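Mahlet Abdella keeps her plates standing up. She has done it that way in three apartments, and when she opened the lending cupboard at Furside in November, she saw no reason to change.

The cupboard lends out tableware for parties, funerals and school events in the Dastdale neighborhood. It owns over 2000 pieces, most of them bought secondhand. Borrowers pay a small deposit and bring things back clean.

"People stack plates flat and then they want the one at the bottom," Abdella said. "So they lift the whole pile with one hand and pull with the other. That's how you get chips."

On edge, she said, a plate can be taken out by the rim without moving the rest. A wire holder costs little and fits on a shelf or a table. She prefers the kind with a slight backward lean.

I asked whether the colors mattered. The solid-colored sets go out more often than the white ones, she said, mainly for children's parties and picnics. She doesn't try to match them.

"Someone asked for 30 all in blue once. I said you can have blue and green and pink, or you can wait."

Mitiku Negussie, who used to wash dishes at a restaurant called Belay, handles the returns. He checks each plate under a lamp before it goes back and runs a thumb along the edge.

"You look at the face first, then the rim," Negussie said. "A smudge you can wipe. A crack, it goes in the box."

He and Abdella disagree on one point. She likes the biggest plates in front. He would sort by who borrowed what, so that a set stays together. They tried his way for 2 weeks and went back to hers, though he said he plans to bring it up again.

The cupboard is open on Saturday mornings. Abdella is looking for a second room, possibly in the old Villine building, with deeper shelves and a sink. For now the washing is done down the hall.

"Bowls are the next problem," she said. "Bowls don't stand up." 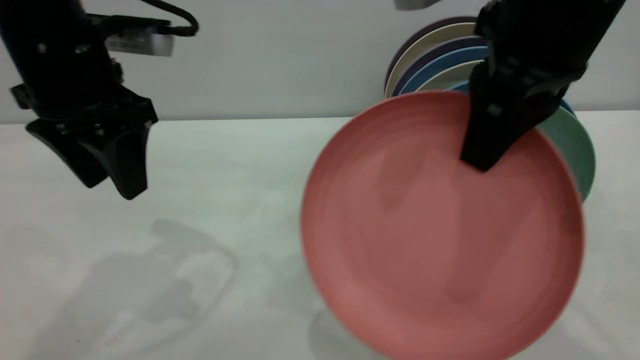
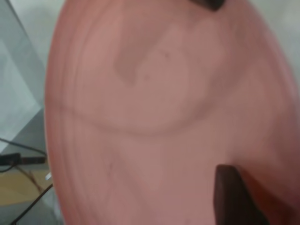
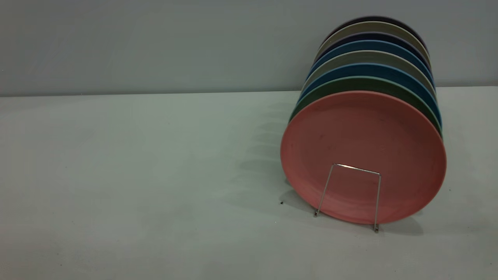
The pink plate at the front of the row, with the full set of eight in the last picture.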